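Humlow Extending Table – white top

Home / Dining / Tables / Extending

From $1,000. Fixed version cheaper, ask. In stock most of the year, long version made to order.

Pick your size
Pick your legs (ash, oiled or black stain)
Add a bench
Add to cart

Quick version

Big plain white table. Goes from everyday size to 3,120 mm when the whole family turns up. Leaf lives underneath so you're not hunting through the hall cupboard for it on Christmas morning. Satin finish, so the window doesn't bounce off it at breakfast. Legs come off with one key, and the key's in the bag with the bolts. Please don't throw out the bag.

We've sold the Humlow since the shop was still on Mornier Street. Same table, pretty much. The runners changed, the old ones stuck in humid weather and we got sick of driving out to wax them. New ones are steel, with a stop at each end so you can't pull the thing apart by being keen.

Why white

Everyone asks. Will it show marks. Yes, for as long as it takes to wipe them off. Dark tables show dust and crumbs and every single fingerprint, and people seem fine with that. White shows tomato sauce. You wipe up tomato sauce anyway.

It's a warm white, a bit softer than printer paper. Bring a paint chip or a cupboard door in if you're matching. Don't go off your phone, phones make everything look bluer or yellower depending what mood they're in. Samples are free – palm sized, post them back or keep them, up to you.

Coloured crockery looks great on it. Blue especially. If you've got nanna's old dinner set stuck up in a cupboard somewhere, get it down.

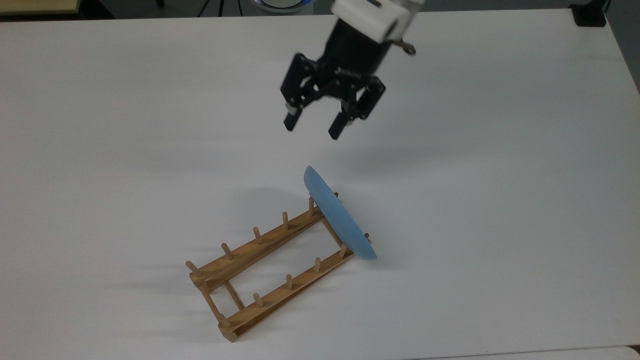
White top, blue plate.

Sizes

Small. Seats four in comfort, six if they like each other. Doesn't extend. Good for a flat or as a desk.

Medium. Our biggest seller. One leaf. Fits most kitchens with room to get past behind the chairs.

Long. The 3,120 mm one, measured with both leaves in. Made to order. Please, please measure your doorway and the turn in your hallway. The top comes in one piece with the leaves out and it does not bend. We've had it go up the outside of a house over a balcony rail and we would rather not do it again.

All the same height. Normal dining height, fits normal chairs. If you use a wheelchair or have chairs with high arms, ring us with the arm height and we'll tell you straight whether it clears the rail. Taller legs available on request, small charge.

Leave about a chair's depth plus a person all the way round. Lay some newspaper on the floor in the shape of the table and live with it for a weekend. Sounds silly, works.

Putting it together

Two people. One can do it but you'll swear. Takes 15 minutes, longer if you start reading the sheet halfway through like most of us.

Lay a blanket on the floor. Top goes face down on the blanket. Legs on, bolts finger tight, all four, THEN go round with the key. Flip it with someone on the other end. If it rocks, it's usually the floor, so turn the little feet under each leg until it stops.

Check the bolts again after a month. Wood moves a bit when it gets used to your house.

Don't drag it when it's extended. Lift it, or close it up first.

Looking after it

Warm water, drop of dish soap, soft cloth. Dry it after. That's the whole routine.

No bleach. No scourers. None of those white foam eraser sponges either – they take the mark off and they take the satin off with it, and you get a shiny patch or a dull patch, and then you have to look at it forever.

Trivets under anything off the stove or out of the oven. Coffee cups are fine. Curry and turmeric, get on to it quick. Turmeric is the one thing that'll hang around. Leave the leaf out in the sun by a window for a few days and it fades by itself mostly.

Felt pens: washable ones wash. Permanent ones, try a dab of metho on a cloth in a corner first, then go gently. Ring Freya if you're not sure, she's got three kids and has seen all of it.

Legs want oil once or twice a year if you picked the oiled ash. Small tin is in the box. Black stain ones don't need anything, just a dust.

Benches and bits

Matching bench, same legs, medium or long. Slides right under the medium table. Under the long one it slides under with the leaves in, but with the leaves out it pokes out a bit each end, so think about that.

Spare leaf – yes, seperately, if yours got left behind in a move. Tell us roughly what year you bought it as the pins are in a different spot on the older ones.

Felt feet, pack of four. Worth it on timber floors.

Table pad for the long. Heavy cotton, washes cold. We keep running out. More due in April.

Chairs we don't make. The Insaurralde stacking chair sits nicely with it and we keep a few on the floor to try, in natural and dark green.

Delivery

Metro delivery is us, in our van, into the room you want it in. We take the cardboard away. We don't take old tables away, sorry, no room in the van.

Regional goes by carrier to the front door. Two person lift at your end please. Carrier wants a mobile number and will text the night before.

Long version needs a call first about access. Stairs, lifts, gates, dogs. Photos of the stairs help heaps.

Pick up from the shed behind the shop, any day but Tuesday. The medium goes in most wagons with the seats down. The long won't, bring a trailer or a ute, and a blanket.

Returns and warranty

Change your mind within the month, send it back in the box, you pay the freight. Made to order ones can't come back unless something's wrong with them.

Frame and runners are covered for 15 years. Top is covered against lifting, cracking and yellowing indoors. Not covered outside. It's not an outdoor table, not even on a covered deck, we've had that conversation a few times now.

Scratches we can't cover, but we do sell a touch up pen. It's decent. Fills small nicks, not gouges.

What people ask

Can I order it in another colour? Not at the moment. We did a grey for a while and it just sat there.

Can the kids do playdough on it? Yep.

Sewing machine clamp? Fine on the edge with a bit of card under the clamp. Don't crank it.

Does the join show? A fine line, yes. You'll feel it with a fingernail. Crumbs get in, run a damp cloth along or open it a touch and vacuum.

Can I leave it extended all the time? Sure. Close it every so often so the runners don't get lazy.

Is the leaf the same white? Comes from the same batch as the top. Spare leaves ordered years later can be a shade off until they've both had some light.

Who makes it? Clive Kettle and the crew at Jastora, in the workshop out the back. Clive signs the underside of the long ones in pencil. He won't do it on request, so don't ask him, he gets embarassed.

Come and have a look

There's a medium set up just inside the door and a long one upstairs. Sit at them, lean on them, bring the kids. Ask for Freya Pearce about made to order, she keeps the list and knows the wait times better than the website does.

Prices include GST. Delivery worked out at checkout. Gift cards OK on this item. Floor stock sometimes goes cheap at end of season, get on the email list for that – 2 emails a month, tops.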